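Every spring somebody sends me a quote for a parcel-sorting arm, and every spring I read it to the end. This year's came from Morkance, with two arms and a service plan.
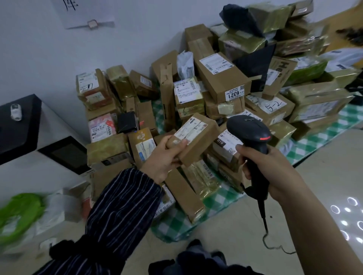 *Box in one hand, scanner in the other.*

My view is that a small pickup point should budget for shelving first. An arm wants parcels apart from each other, label up. Ours arrive in a heap, soft mailers mixed in with cardboard.

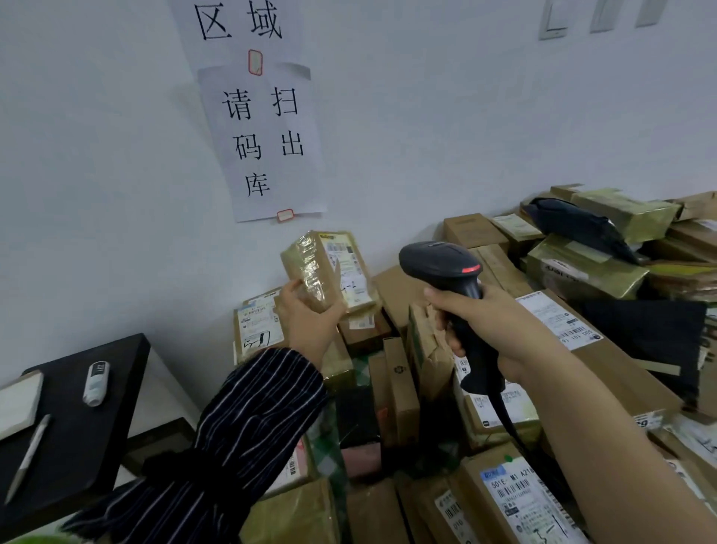
Jacobus Chauke disagrees. He would lease from Kitell now and sort out the layout later. I think that's paying for a machine to wait – 1557 dollars a month, before training. 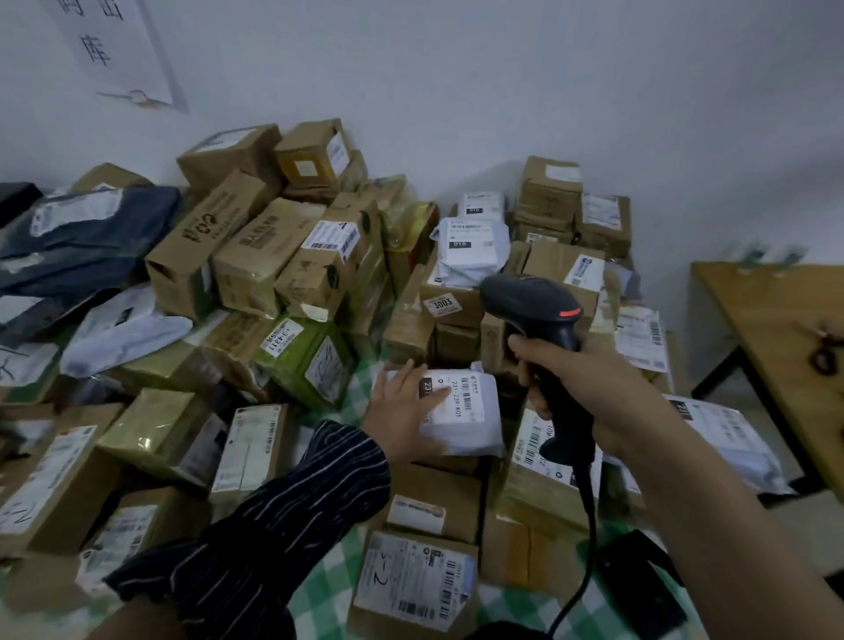 Spend 1807 on racks and a spare scanner, and ask for new quotes in September. If the labour hours haven't dropped by then, I'll look at the arms again.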